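Home About Products Workshop Schools Contact

About Windier

Windier makes wooden work boards and small colored sorting blocks for classrooms, therapy rooms and home use. The company was set up in Gralldale and still works from one building on Horkgate, with the wood shop on the ground floor and printing, finishing and packing upstairs. Lucyna Sobczak runs the workshop and signs off each new board pattern before it goes into the catalog.

Boards

All boards are made of solid wood. Planks are selected for color and straightness, planed, edge-glued and left in clamps overnight. The glued panel is then flattened, trimmed to size and sanded on the top face. Seams between planks are left visible. Figure and darker streaks in the grain are normal and are not treated as faults. Knots, open cracks and raised seams are, and panels that show them are cut down for test pieces.

The standard board is 622 mm on the long side. It is supplied without a rim so that blocks can be slid off as well as lifted. End grain is left unfinished unless the order says otherwise. A sealed edge can be ordered for rooms where boards are wiped down daily.

Blocks

Blocks are sold by shape and by color. Shapes in current production include the cylinder, the cube, the hexagonal prism and the heart. The heart was added at the request of a school in the Kusuma program, which wanted a shape with only one line of symmetry for matching work. It takes longer to print than the others and is made in smaller batches.

Within a color, all shapes are made from the same batch of material. Mixed batches can differ slightly in tone, and this causes trouble in color matching exercises. Replacement blocks are therefore sent as a full color group. The fine surface texture is kept because it gives better grip than a polished face.

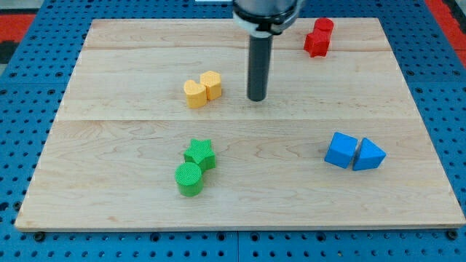 Small blocks grouped in color pairs on a plank board, with the yellow heart and hexagonal prism side by side.

Pair layouts

The basic exercise uses two blocks of each color with different shapes. The user sorts by color first and ignores shape. In the second stage the same blocks are mixed and matched to outlines on a card. Layout cards are printed on plain stock and can be copied freely within the school that bought them.

Spacing between groups matters more than position. We recommend leaving at least 40 mm between one color group and the next. Blocks in the same group may touch.

Care

Wipe boards with a damp cloth and dry them flat. Do not soak. Blocks can be washed by hand in lukewarm water with mild soap. Dishwashers will deform them.

Ordering and repairs

Orders are packed in the order received. Boards that have cupped or opened at a seam can be returned to Horkgate for repair within two years of purchase. The workshop closes for machine maintenance in November, and repairs received then are started when it reopens.

Page updated 9 January 2025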